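6 min read

What I Learned About Fieldnotes From a Box in My Closet

I moved apartments in November, and that's how I ended up on the floor at two in the morning reading notebooks I hadn't opened since graduate school. There are 38 of them. I always told people I had 40, so either I lost a couple on the bus out of Mamendale or I've been rounding up for years (I suspect the second).

Mamendale is the river town where I did my fieldwork, mostly with people who repair fishing nets and argue about how it should be done. I went there to write about work. What I wrote down, at least for the first three months, was food, weather and who wasn't speaking to whom. My adviser had warned me to keep description and opinion on separate pages, and I did try! By the second notebook they were all over each other, with arrows. 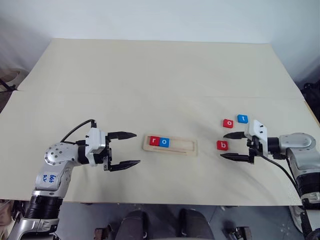 The thing is, the arrows are the best part. There's one page where I've copied out a long explanation of why a certain knot is only tied by the older menders, very tidy, very pleased with myself. Then an arrow runs up the margin to a line I'd scribbled a week later: "She laughed when I read this back." That laugh took over an entire chapter. I'd been handed a polite story for visitors, and I'd have printed it if I hadn't been vain enough to read it aloud.

I still do that, by the way. When I was working in Drarutine a few years later, I read my notes back to people over coffee most afternoons, and they corrected me with real pleasure. Some corrected each other, and then I had a much better afternoon than I'd planned.

Colau, the little press that brought out my first book, wanted all of that cleaned up. They were nice about it. They just felt that readers would trust me more if I sounded more sure, and I was young and wanted a book, so I went along. I reread it now and I can hear myself clearing my throat on every page.

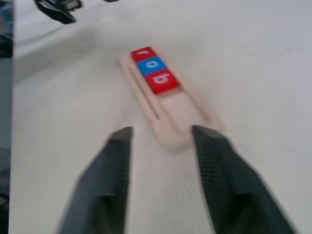 So when I teach the methods class at Lennox these days, I ask for the messy version. Students hand in 4 pages of raw notes, typos and all, plus one page on what they now think they got wrong. They hate it for a while — I would have too. The worry is always that somebody will see how little they understood at the time. Well, yes! I bring in one of my own notebooks and pass it around, and the room relaxes a bit once they reach the page where I've confused two brothers for most of a wedding.

I haven't decided what to do with the box. A friend thinks it belongs in an archive, but there are things in there that were told to me over a kitchen table and were never meant for a reading room. I'd want to go back and ask first. For now it's in the new closet, under the winter coats.

Like what you're reading? Sign up for our newsletter and get new features in your inbox.

Contact us | All rights reserved | Back to top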